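Robot Cell Safety, Unit 6
Case: loss of grip signal on a two-arm table
Course notes by Kaisu Juntunen, Huvside

Please read these notes before the lab in October. We will discuss the questions in groups.

6.1 What happened

The case comes from the teaching cell in Dullton. A student, Dong-geon Jang, was running a pick-and-place program on the left arm. The task was simple: take a ball, lift it, carry it to a given cell of the grid, open the gripper. The program had completed 131 cycles without any stop. In the next cycle the gripper opened during the carry move. The ball fell on the table and rolled to the floor, and the arm continued to the target and "placed" nothing.

Mr. Jang saw the ball fall and reached over the table edge to catch it. The arm was still moving. His sleeve touched the forearm link and the controller made a protective stop. He was not hurt, but the case was reported as a near miss, and this was correct.

6.2 Finding the fault

Joonas Jääskeläinen first suspected the program, because a new waypoint had been added the same morning. He ran the old version and the fault came back after 2 cycles. The log showed that communication with the gripper was lost for 620 ms, always when the wrist was turning. After the connection returned, the gripper driver made its start-up routine, and this routine begins with opening the fingers.

The cause was in the gripper cable. The loop at the wrist was too short for the new waypoint, so the connector was pulled a little at each turn. Impi Kauppinen made the loop longer by about 200 mm and fixed the cable again along the arm.
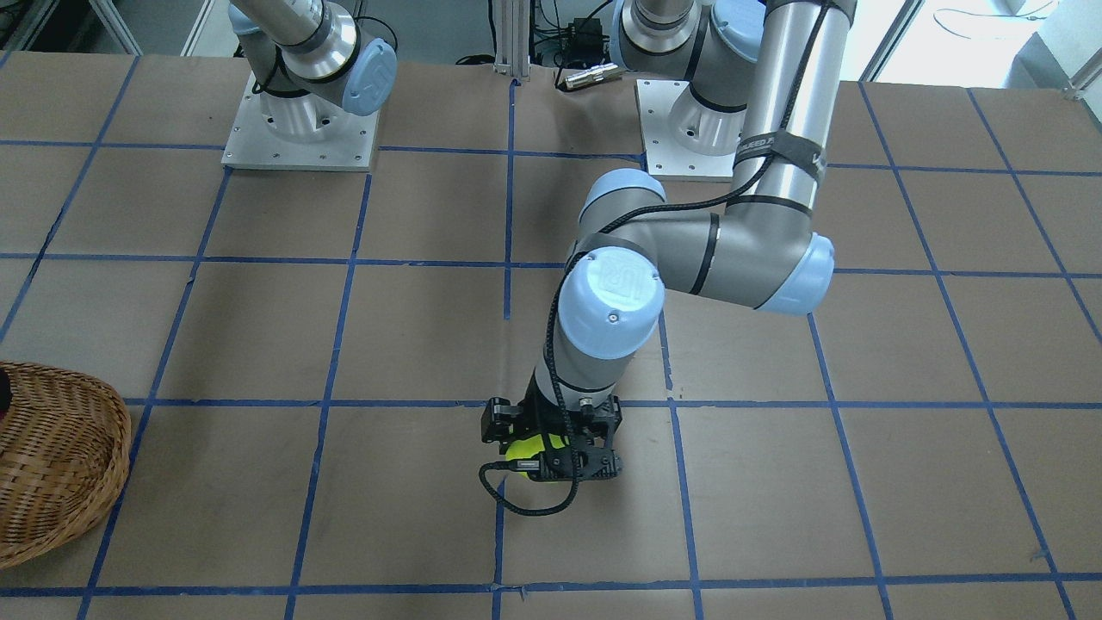

Figure 6.1. Left arm with ball in the gripper. Note the cable loop and the connector at the gripper.

6.3 What was changed

The driver no longer opens the fingers at start-up. It keeps the last position and asks the operator to confirm.
If the gripper signal is lost, the arm must stop too.
A dropped object stays where it is until the arm is stopped. This rule is now the first line of the lab instructions.

6.4 Questions for discussion

Why did the arm not stop by itself when the ball fell?
A longer loop can bring a new hazard. Which one, and how would you check for it?
Was the protective stop a sufficient safeguard here? Compare with the Arai case in Unit 4.

Bring your written answers to the lab. Raimo Salminen will collect them.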